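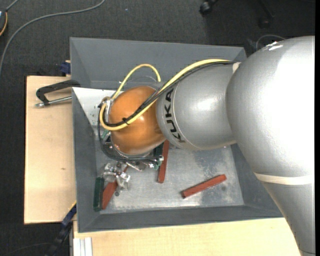
Should small parts live loose in one big metal bin or in separate trays?

One bin is fine as long as everything in it is the same sort of thing and you can see the floor between the pieces. Once you are moving three things to get at a fourth, it is time for trays.

I am putting that at the top for people who only read the first lines. The rest is my reply to Damian's message from Monday, which I have quoted so that anyone who missed it can follow.

On Monday Damian Wróbel wrote:

> Hello all,
>
> I have taken over the stores cupboard at our end and would like advice on bins. We have the grey metal sort with sloping sides, which came with the bench, and a stack of the Clanex plastic ones that somebody bought later. The metal ones are heavy and the bottoms are scratched. The plastic ones are light but the corners split.
>
> My questions are:
>
> Is there any point in keeping the metal bins, or should I send them for scrap?
>
> Do the scratches matter? Would you paint the floors?
>
> How full do people fill them?
>
> We keep mostly wooden blocks, offcuts and brackets. The last count was 886 pieces, counting everything down to the small packers.
>
> Thanks,
> Damian

Damian,

I would keep the metal ones. We had both kinds here for a long while and the plastic ones have mostly gone to people's garages. A metal bin stays where you put it when you reach in. A light one slides, and you end up holding it with your other hand.

The sloping sides are the main reason to keep them. Pieces that land against the wall tend to come down to the floor, so you can pick them up from above. With straight sides a flat block can stand up on edge tight against the wall and you have to dig your fingers down behind it. The corners are still a nuisance in either kind. Blocks collect there and stay there. I give ours a shake at the end of the day, and Aled Samuel, who shares the bench with me, keeps a short piece of dowel for pushing them out into the middle.

On the scratches, I would leave them alone. A worn floor with whitish marks all over it is normal for a bin that gets used. Run a gloved hand round it and if nothing catches, it is all right. If there is a burr, take it off with a fine file and wipe out the filings before you put anything back. I did paint one, years ago, with a tin of Joltine metal paint. It looked smart to begin with. Then it chipped, and we had flakes of grey paint in with the blocks until I stripped it again. It took a whole afternoon and I would not repeat it.

If the dust bothers you, use a dry brush first and then a cloth that is only just damp. Dry the bin afterwards, including along the join where the wall meets the floor. Tamunoemi Abubakar told the list a while back that she lines hers with thin rubber matting cut to size. I tried that and it does cut down the noise, but the edges curled and small packers got underneath. She may have used a thicker mat than I did.

As to how full, we stop at one layer for anything we use daily. For blocks the size of a matchbox that comes to 33 in a bin, with room to get your fingers round each one. You could get far more in by tipping them in a heap, and for things you only want now and then a heap is fine. It is a bad idea for anything somebody will be picking out all day.

For 886 mixed pieces I would split them like this:

Blocks in the metal bins, one layer, the ones you use most nearest the front of the bench.

Brackets in the Clanex bins, on a low shelf where a split corner won't matter much.

Offcuts in a heap in whatever is left, and go through them every few months. Ours had got to over 3 bins before anyone looked, and most of it went in the skip.

Small packers in lidded trays. We have the Ruangrit ones with the divided inside. The lids are stiff when new.

Write the label on the front wall of the bin and not on the rim. Labels on the rim get rubbed by sleeves and lifting. Paper tape and a marker will do, and it peels off clean from metal if you don't leave it on too long.

Mahmoud Ashour asked me separately whether the bins stack. Ours go inside each other when they are empty. They don't stack when full, and I would not try it even with a board in between, with the weight they get to.

If you decide to get rid of any of the metal ones after all, please say so here before they go. We could use two more of the rectangular size and can collect.

Yutong Hao

3 replies
Share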